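Every January the same advice comes round: buy a set of matching tubs, label the lot, and your odds and ends will behave. I've paid for that advice. Skuson wanted 700 crowns for six tubs, and all I got was tidier rubbish.

## Sort on a table, on a cloth
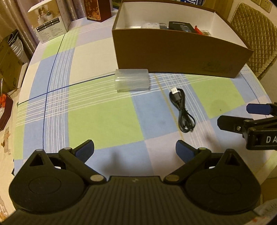

Sorting on the floor is meant to be quicker. I don't believe it, and my knees certainly don't. Use the kitchen table and put an old cloth over it before you start. Plain white is what the magazines like, but it shows everything and you'll be washing it by Tuesday. A check in soft greens, blues and creams is far more forgiving — there's a faint round stain on one of the green blocks and I can live with that. The big blocks also give you ready-made areas for keep, mend and give away, if you must have areas.

## Leave the box until last

Edith Cuervo swears by keeping every product box in case of returns. I kept mine for years and returned one kettle. Check whether there's anything inside, find the receipt, then decide. Small loose bits can go in a clear bag, so you don't have to open it to know what you've got.

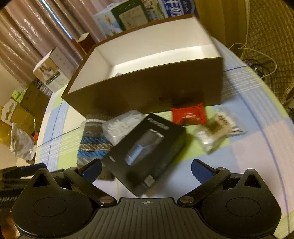

*Black box, striped knit and a clear bag of small white pieces, still to be sorted.*

Knitted things go in a drawer, folded once. I've tried the rolling method and it took me 90 minutes to do one drawer, which Priit Priedītis tells me is normal. It shouldn't be. Fold them, shut the drawer and shake the cloth out of the back door.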